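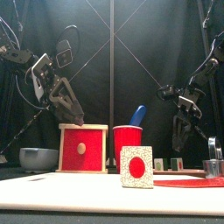 **ボーナス購入機能**（ボーナスこうにゅうきのう、英: bonus buy、feature buy）は、オンラインスロットにおいて、通常の回転で特定の図柄がそろうのを待たず、賭け金の一定倍を支払ってフリースピンなどのボーナスゲームを直ちに開始できる仕組みである。日本語圏の利用者のあいだでは「フリースピン購入」「ボーナスバイ」とも呼ばれる。

提供側はこの機能を「時間の節約」「遊び方の選択肢」と説明することが多い。ただし、短時間に支払う額が通常の回転より大きくなるという性質は、どのような呼び名を用いても変わらない。宣伝文で強調される利点の多くは、公開された資料からは確かめられない。

## 概要

一般的なビデオスロットでは、スキャッターと呼ばれる図柄が規定数以上現れるとボーナスゲームに移行する。移行の頻度はゲームごとに設計されており、数百回転に一度という設定も珍しくない。ボーナス購入機能は、この移行を料金と引き換えに確定させる。

料金は「賭け金の何倍」という形で表示される。賭け金を変更すれば料金も連動して変わるため、画面上の倍率だけを見ていると実際の支払額を見誤りやすい。表示を通貨額に統一している運営サイトもあるが、初期状態では倍率表示のまま、というところも残っている。

購入したボーナスゲームが必ず料金以上の配当を返すわけではない。この点は遊び方の説明に書かれているものの、購入ボタンの近くに置かれている例は少ない。

## 仕組み

### 確定突入型

最も単純な形式で、料金を支払うと次の回転で必ず規定数のスキャッターが出る。リールが回る演出は付くが、ボーナスに入ること自体は支払いの時点で決まっている。図柄が一つずつ止まる場面に緊張感を持たせた作品もあり、結果が既に決まっている部分に期待をあおる演出を加えることの是非には疑問の声がある。

### 段階型

複数の料金を設け、高いものほど開始時のフリースピン数や乗数が増える形式である。開発会社Vanagsの『Grerkgate』では、通常版が賭け金の77倍、上位版が112倍に設定されている。

上位版は「強化」と表記され、画面では金色の枠で囲まれる。見た目からは上位版のほうが得であるように受け取れるが、同作のヘルプ画面に記された理論還元率は二つの版で同一である。高い料金で増えるのは配当のばらつきと一回あたりの支払額であり、「強化」という語が何を指すのかについて、ヘルプ画面に説明はない。

### 確率上昇型

ボーナスへの突入を確定させず、一回転ごとに追加料金を払って突入確率を高める形式で、「アンティベット」とも呼ばれる。厳密には購入に当たらないとして区別する開発会社もある。利用者から見れば、追加の支払いでボーナスに近づくという点で両者の差は小さく、区別の実益は主に、購入機能だけを対象とする規制を避けられるところにあるとみられる。

## 料金と期待値

購入を勧める文章でよく見られるのが、「自然に突入するまで回し続けるより安い」という説明である。『Grerkgate』の場合、自然突入の確率は244回転に1回とされており、同じ賭け金で244回転すれば賭け金の244倍を投じることになる。これに対し通常版の料金は77倍であるから、一見すると購入のほうがはるかに安い。

しかし、この比較には欠けている部分がある。通常の回転では、ボーナスに入らなくても小さな配当が返ってくる。投じた244倍のうち相当部分は途中で払い戻される計算になるため、比べるべき数字は投入の総額ではなく、払い戻しを差し引いた正味の負担である。宣伝文の多くは総額だけを挙げ、差引後の数字を示さない。

また、244回転に1回という値は長期の平均である。そこまで回せば必ず突入するという意味はもたず、それまでに外れが続いたことも次の回転の確率には影響しない。「そろそろ出るはずなので、出ないなら買う」という判断は、よくある誤解の上に成り立っている。

理論還元率が購入時にわずかに上がる作品もある。この上昇を「賢い選択」の根拠とする紹介記事は多いが、還元率が上がっても100%を下回る限り、平均すれば利用者の負けであることに変わりはない。さらに、一度に支払う額が大きければ、還元率の差による節約分は簡単に打ち消される。賭け金1単位で遊んでいた人が同じ賭け金のまま77単位の購入を繰り返せば、率の改善とは無関係に、時間あたりの平均損失は増えやすい。

### 最大配当の表示

『Grerkgate』の最大配当は賭け金の1000倍である。この倍率は購入料金ではなく、元の賭け金を基準としている。77倍を支払って上限に到達した場合、料金に対する配当は13倍に満たず、112倍の上位版では9倍を下回る。

購入画面に「最大1000倍」とだけ記すことは、虚偽とまではいえない。それでも、支払った料金が1000倍になると読む利用者がいても不思議はなく、何に対する倍率かを同じ画面に示していない表示は、親切とはいいがたい。上限に達する頻度も、同作の資料には載っていない。

## 宣伝における扱い

ボーナス購入機能は、配信や動画による宣伝と相性がよい。通常の回転を長く映す必要がなく、短い時間に見せ場を並べられるためである。

運営サイトPredbyは、購入機能付きの作品だけを集めた一覧を設け、「待ち時間のない楽しさ」と紹介している。一覧には直近の大きな配当が流れる欄があるが、購入料金を下回った結果は表示されない。当選例だけを並べた欄から全体の成績を推し量ることはできず、情報としての価値はほとんどない。

比較サイトZolterbyは、各作品の購入機能を五段階で評価している。評価項目には「爽快感」「お得度」などが並ぶものの、お得度の算出方法は公開されていない。掲載先の多くが同サイトの紹介リンクを通じて登録を受け付けていることも、評価を読むうえで考慮すべきである。同サイトは評価と収入は無関係だとしているが、それを外部から検証する手段はない。

配信については、配信者が自己資金で購入しているのか、運営側から資金や損失補填を受けているのかが視聴者に分からない場合がある。提供を受けた旨の表示があっても、金額や条件まで明かされることはまれである。負担の異なる人物の購入額は、視聴者が自分の賭け方を決める目安にはならない。

## 批判と反論

批判の中心は、支出の速度に関するものである。通常の回転であれば数十分かけて使う額が、一度の操作で支払われる。購入後の結果が振るわなかったとき、すぐに次を買えることも問題とされる。損失を取り戻そうとする行動と、この機能の操作の手軽さとの組み合わせを懸念する意見は根強い。

提供側の反論としては、主に次のものがある。

- 料金は事前に表示され、利用者は納得して支払っている
- 通常の回転だけで遊ぶこともできる
- 上限額の設定など、自己管理の手段が用意されている

一つ目については、料金が表示されていることと、その料金に見合う配当がどの程度の頻度で得られるかが理解されていることは別の問題である。配当の分布を公開している作品は少なく、平均値である理論還元率だけでは、料金を下回る結果がどれほど多いかは分からない。

二つ目はそのとおりだが、通常の回転でボーナスに入りにくい設計にしておけば、購入への誘因は強まる。自然突入の頻度が購入を前提に調整されているのではないか、という疑いは利用者のあいだで以前からある。開発会社側はおおむね否定している。設計資料が公開されない以上、この疑いは立証も反証もされていない。

三つ目の自己管理機能は、初期状態で無効になっていることが多い。Predbyでは一日の入金額に上限を設けられるものの、購入機能のみを止める設定はなく、入金済みの残高を一度の購入に使い切ることもできる。

## 規制

ボーナス購入機能の扱いは国や地域によって異なる。機能の提供を認めない市場では、同じ題名の作品から購入ボタンを除いた版が配信される。このため、紹介記事や動画に映る機能が、読者の地域で提供されている版に存在するとは限らない。購入機能の有無によって理論還元率の設定が異なる場合もあり、題名だけで版を見分けることは難しい。

日本国内からオンラインカジノに接続して賭博を行うことは、海外で合法的に運営されているサイトであっても犯罪に当たる。日本語の画面や日本語による問い合わせ窓口が用意されていることは、国内での利用が適法であることを意味しない。購入機能を紹介する日本語の記事には、この点に触れないものや、「グレーゾーン」といった曖昧な語で済ませるものがある。

## 無料版での体験

多くの作品には、仮想の残高で遊べる無料版がある。購入機能も試せるため、仕組みを知る手段としてしばしば勧められる。

もっとも、数回の試行で得られるのはその数回の結果にすぎず、配当の傾向を知るにはまったく足りない。無料版と有料版で同一の確率が使われているかどうかも、表示を信じるほかない場合がある。残高が尽きても画面を再読み込みすれば元に戻るため、購入を繰り返すことへの抵抗が薄れるとの指摘もあるが、その影響の大きさについては見解が分かれている。

## 関連項目

- 理論還元率
- ボラティリティ（スロット）
- スキャッター図柄
- フリースピン
- アンティベット
- ギャンブラーの誤謬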